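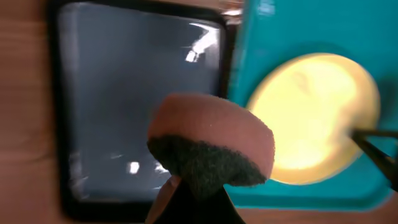 Nermin Türkmen, commenting on the earlier draft of this section, asked that the care of the cell be reported apart from its results, so that another laboratory could maintain the same arrangement. The section has been rewritten accordingly.

4.2 Wet work and upkeep of the Wilthorpe cell

The cell has two arms on a common base rail, facing a wooden table on which trays and plates are laid out. Water reaches the table in ordinary use. The table is therefore dried after every 4 trials, and the gripper fingers are wiped at the same time.

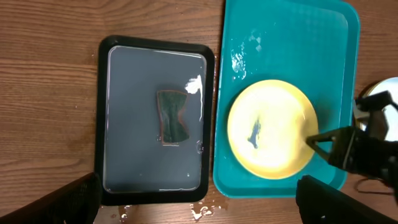 Plenavis, Vol. 7
Figure 3. Sponge, trays and yellow plate in the Wilthorpe cell.

Finger pads are inspected daily and replaced after up to 200 trials. A worn pad lets the sponge turn in the grasp, and the fault is easily mistaken for an error in the
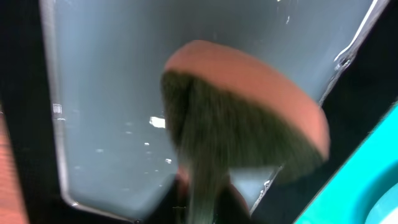
wrist calibration. Pads are accordingly checked first, and calibration is repeated only if the slip remains. Wrist cameras are cleaned with a dry cloth.

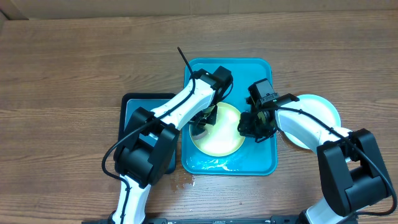
Cables are examined over their full length at each joint, with the arms powered down. Joint screws are tightened every 1000 trials and the work is entered in the cell log.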